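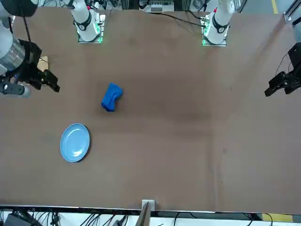 A cloth should be put away when the plate is

My view is a small one and I have held it for years. The cloth you use at the table is part of the washing up, and the job is not finished while the cloth is still lying there in a heap. Most people treat it as something that looks after itself. They dry the plate, they wipe the crumbs, and then they let go of the cloth wherever their hand happens to be.

I grew up in Tandthorpe in a house with 9 people in it at holiday times, and my grandmother had a rule that the cloth was folded in half, then in half again, and laid over the rail. She gave no reason and we did not ask for one. When I left home I dropped the rule at once. For most of my twenties I kept a screwed-up cloth on the table from morning until night, usually next to whatever I had last eaten from.

What changed my mind was a smell. A damp cotton cloth left in a ball stays damp in the middle for a very long time. You can wash it hot, and it comes out fine, and by the following evening it smells like a pond again. I spent a good deal of money on powder before I tried simply opening the thing out – and the trouble stopped within a week.

I know the argument on the other side. Tharushi Kodikara, who I shared a kitchen with in Herkville, used to say that a cloth is a tool and that you don't fold a hammer. She had a blue one and a green one and they lived on the table, and she could reach either without getting up. I accept that there is something in this. A house where every useful thing has been tidied out of reach is tiring to live in. I have stayed in places where I had to open three drawers to dry a cup.

But the rail is not out of reach. In most kitchens it is two steps away. If you don't have one, the back of a chair will do, or the handle of the oven door. I am not asking for pressed linen.

Plates are a different matter, and here I am less strict than my family. I don't mind an empty plate being left out. A clean plate on a table does no harm and will probably be wanted again before long. I own 8 and I like oval ones, mainly for fish and toast. My sister thinks oval plates are a nuisance because they don't stack with the round ones, and she is right, so mine have their own shelf. A cloth in a heap beside a clean plate is a shame all the same, as the next person will pick it up and wipe the plate with it out of habit, and then the plate wants washing again.

Colour makes some difference too. White cloths show everything and so get changed. Dark and bright ones hide tea, gravy and worse, and I have seen a deep blue cloth kept going for days by people who would have thrown a white one in the wash after breakfast. If you buy coloured cloths, go by the day and not by the look of them. I change mine every morning, at the same time as I fill the kettle.

I don't expect to win many people over. My own household folds the cloth about half the time, and I do the other half on my way to bed.

We use cookies to improve your visit to this site. By continuing to browse you agree to our use of cookies. Accept | Manage settings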